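CHAPTER 4
Chores and Jobs: What Machines Can Do So Far

In this chapter you will read about
The difference between a repeated motion and a task
Why picking parts out of a bin is harder than it looks
How shop-floor work compares with work in a home
What a success rate leaves out

4.1 A Shift at Barnia

Hiếu Lương started at the Barnia plant as a packer and now runs the line where cabinet hinges are sorted and boxed. At six in the morning she unlocks the cell, checks the air pressure, and starts the machine that closes the cartons. It folds four flaps and lays down a strip of tape. It has done this for years, and on most days she does not have to touch it.

Ten steps away, two people stand at a table with a tub of mixed hinges between them. They reach in, pull out a left hinge or a right hinge, turn it over, and set it in a tray. A new worker learns the job before the first break. The plant has asked three suppliers for a machine to do it, and so far it has bought none.

Why should the carton be easy and the tub be hard? The carton arrives in the same place, at the same angle, every time. The closing machine does not need to know anything about cartons. It needs to repeat a motion. The hinges arrive in a heap, and every heap is different. Before anything can be picked up, something has to decide which piece to take, where to hold it, and how to get there without hitting the wall of the tub.

Engineers call this problem bin picking. It has been studied for decades, often with plain shapes such as blocks, so that the difficulty lies in the arrangement and not in the parts.
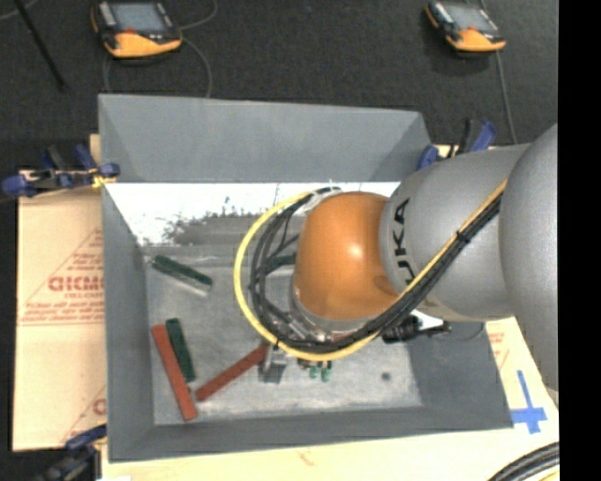 Figure 4.1 A KUKA robot arm over a metal bin holding red and dark green blocks. One gripper finger is close to the end of a red block.

Two things about the work in Figure 4.1 will come up again in this chapter. The first is space. The arm and its cables take up a good deal of room over the bin, and a block near a wall may be easy to find but hard to reach. The second is contact. Blocks that lie side by side leave little room for a finger between them, and moving one may move its neighbor.

4.2 Counting Successes

Suppose a machine tries 1000 picks from a bin and 489 of them end with the right part in the right tray. Is that good? For a laboratory working on a new kind of part, it may be a useful start. For Barnia it would mean a person standing by all day to fix more than half of the picks.

Now suppose a second machine fails only 4 times in 1000. The number looks much better, but we still need to ask what happens in a failure. A dropped hinge can be picked up again. A hinge jammed under the gripper may stop the line until Lương comes to clear it.

A success rate also depends on the conditions of the test. A rate measured with one kind of part, in one bin, under one set of lights applies to those conditions. Section 4.5 shows how to read such figures.

4.3 From the Shop Floor to the Kitchen

A factory can change the job to suit the machine. It can bolt down the bin, fence off the area, and order parts in trays. A household seldom can. Dishes, socks, and toys turn up where people leave them, and many of them bend, spill, or break. Robot vacuums and dishwashers do well because each handles one narrow part of a chore. Someone still loads the dishwasher.

Key terms
bin picking, gripper, cell, success rate, unstructured setting

Before You Read On
Choose one chore you did last Saturday. Write down every object you touched, in order. Mark the ones that were in exactly the same place as the time before. Keep your list for the activity in Section 4.4.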